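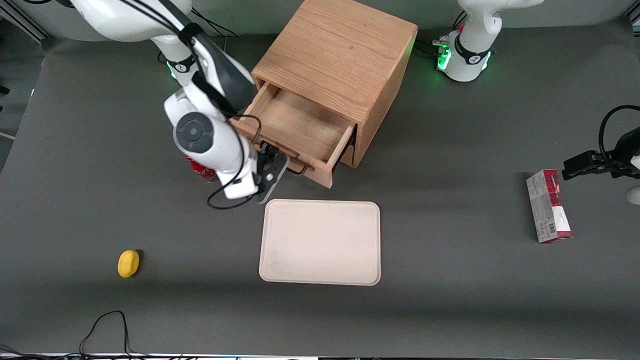
Equipment & Purchasing | List archive
07/04/2019, posted by Tobiloba Eze
3 replies | 2 shares

Subject: Re: Second bench station, budget request

Dear colleagues,

Thank you for the comments received on the draft request. The point raised most often is the one quoted here, and I will reply to it for the whole list.

> The February draft gives one price for the two-arm station from Stukitz
> and a different one from Nullon. Are these like for like? I could not
> tell whether the grippers and the table are included, and I would not
> want us to approve a sum and then be asked for more.

They are not like for like. The Stukitz quotation covers both arms, both grippers and installation, but no table. Nullon includes the table and charges $1,372 separately for the second gripper. Neither firm includes spare fingers, for which I have added $700 to each total. Cable management was left out of the draft entirely and will appear as its own line.

Household items for the drawer and tray tasks will continue to be paid from the consumables account and should not be entered on this form.

Jacobs has asked that annual service be shown apart from the purchase price. Nullon quotes $2,000 a year. Stukitz has yet to answer, and I have written to them again.

Groups wishing to reserve hours on the new station under the Wiraner project should send me their expected weekly use before the revised request is submitted. Please state whether one arm or both will be needed.

Regards,
Tobiloba Eze
Equipment Planning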